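Shared Kitchen at Fisarwood: Frequently Asked Questions

Last updated September 19, 2019

These are the questions the front office gets most often about the second-floor kitchen. If yours is missing, write to Montserrat Zabala at the office or leave a note in the box by the mailroom.

Stainless steel, white cabinets, speckled surfaces and small appliances each need slightly different care, so most of the answers are about cleaning.

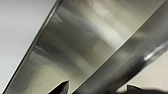
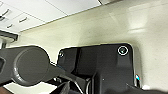
Who can use the kitchen?

Anyone who lives or rents a studio in the building. Guests are fine as long as you stay with them. There are 158 key cards in circulation, and each one opens the kitchen from 6 a.m. to 11 p.m.

Do I need to book?

Not for everyday cooking. Book if you want the kitchen for longer than two hours or for a group of more than eight. The sign-up sheet is on the corridor side of the door. Please write your unit number along with your name. We have had bookings under "Joe" that three people claimed.

What do I clean the stainless steel with?

A soft cloth, warm water and a drop of dish soap. Wipe in the same direction as the grain, then go over it once more with a dry cloth. Most streaks come from skipping the dry cloth. Do the bars too, including the side facing away from you, where grease collects.

Can I use steel wool or scouring powder?

No. Both leave scratches that can't be polished out. Bleach is also out, even diluted. If something is burned on, lay a wet cloth over it for ten minutes and try again. If it still won't move, leave it and tell the office. We keep a tub of Mirkatine paste for this, and Percy Tamayo will come up and do it.

What about the white cabinet fronts?

Damp cloth, no spray. Spray runs into the seams between the panels and swells the edges over time. The handles get sticky faster than the fronts, so give those a quick wipe when you finish cooking.

Is it safe to put hot pans on the speckled surface?

Please don't. Use a trivet. There are four in the drawer next to the sink. The last repair to a scorched spot cost $374 and was charged to the unit that booked the kitchen that evening.

How do I clean the black appliances?

Switch them off at the wall and let them cool first. Use a microfiber cloth that is barely damp, and go lightly around buttons and recesses so water doesn't get inside. Glossy black shows every fingerprint. A second pass with a dry cloth takes care of that. Paper towels leave fine marks, so keep them for spills.

Can I leave my own appliance on the counter?

For the time you are cooking, yes. Overnight, no. Anything left out is moved to the storage closet and held for 48 hours, then taken down to the office.

Where do my groceries go?

Each unit has one shelf section and one refrigerator bin, both numbered. Label anything that doesn't fit in the bin. Unlabeled food is thrown out when the refrigerators are emptied, once in April and again in the fall. Notices go up a week before.

Something is broken. Who do I call?

Extension 77 reaches maintenance. For anything that smells like gas or burning, leave the kitchen, call 911, and then call us. Repairs to large equipment are done by Sketano and usually take a few working days. A tag on the equipment means it is waiting for a part, so please don't try it to see if it works.

Can I rent the kitchen for a class or a small business?

Classes, yes, with approval. Joaquín Ledesma handles those requests and will ask for a short outline and proof of insurance. We can't approve food made for sale. The Maldonado building across the courtyard has a licensed kitchen, and they rent it by the half day.

I lost my key card.

Tell the office the same day so it can be turned off. A new one is $15, cash or check.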